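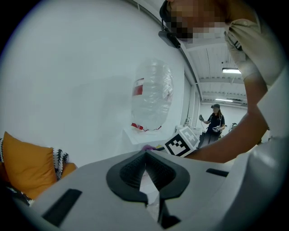

**Loudness and Dynamic Range in Rock Albums and Their Reissues**
Final report, Music Technology II
Group project, Fluvdale

## 1. What we set out to do

Our group wanted to know whether reissued rock albums are louder than the first CD versions, and whether the quiet parts get lost when that happens. Fans argue about this a lot online, and most of the arguments go by ear. We wanted to measure it and then see if listeners could hear what we measured.

We looked at 2 bands, Condori and Ostov. Both made guitar-heavy records with long songs, and both had their early albums remastered and sold again. We picked them because the school library in Fluvdale owns the old discs and one of us already had the reissues at home.

## 2. Material

We used 3 albums in total, two by Condori and one by Ostov. Each was available in an original CD version and a reissue. Bonus tracks, live tracks and demos on the reissues were left out, as there was nothing to compare them with.

The total running time of the original versions was more than 500 minutes if the double album is counted with its second disc set and the box edition of the Ostov record. We did not have time for all of that, so the box edition was dropped in October and only the regular discs were measured.

## 3. Method

All discs were copied to uncompressed files on the same computer. We did not use streaming versions, as streaming services change the playback level and we could not find out by how much in each case.

For every song we noted:

- integrated loudness
- highest peak
- loudness range
- whether any clipping was flagged by the software

We cut each song into short sections (verse, chorus, solo and so on) and measured those separately as well. That gave 762 sections. The cutting was done by hand and took far longer than planned. Two of us disagreed about where some of the solos start, and in the end we used the first full bar of lead guitar.

The listening test was held in the Tronditz practice room on a Monday after classes. Listeners heard a section from the original and the same section from the reissue, in random order, matched to the same average loudness. They were asked which one they liked better and which one sounded newer.

## 4. Results

**Loudness.** The reissues were louder on all albums. The difference was biggest on the first Condori album, which was quiet on the original disc. On the Ostov album the change was small and we would not have noticed it without the meter.

**Loudness range.** Both Condori albums lost range on the reissue. The acoustic openings were raised the most, so the point where the drums come in is less of a jump. The Ostov reissue kept almost the same range as the original.

**Clipping.** Flagged on several Condori reissue tracks, mainly in choruses. None on the original discs.

**Listening test.** Once the levels were matched, listeners did not clearly prefer either version. They were better at saying which one was newer, and several wrote that the cymbals gave it away. The Ostov pairs were close to guessing.

## 5. Problems

The first Condori disc was scratched and one song had to be copied again from another disc. We checked that it was the same pressing by the number on the inner ring.

Level matching was done by section and not by song. This was probably a mistake, because a quiet intro from the reissue was turned down a lot and then sounded dull next to the original.

The listeners were all students from our own year, and most play guitar.

## 6. Further work

We would like to add vinyl copies of the same albums, but we need a better turntable than the one in Tronditz, which runs slightly fast. The section list and the measurement sheet are in the shared project folder, with the Ostov box edition still marked as not measured.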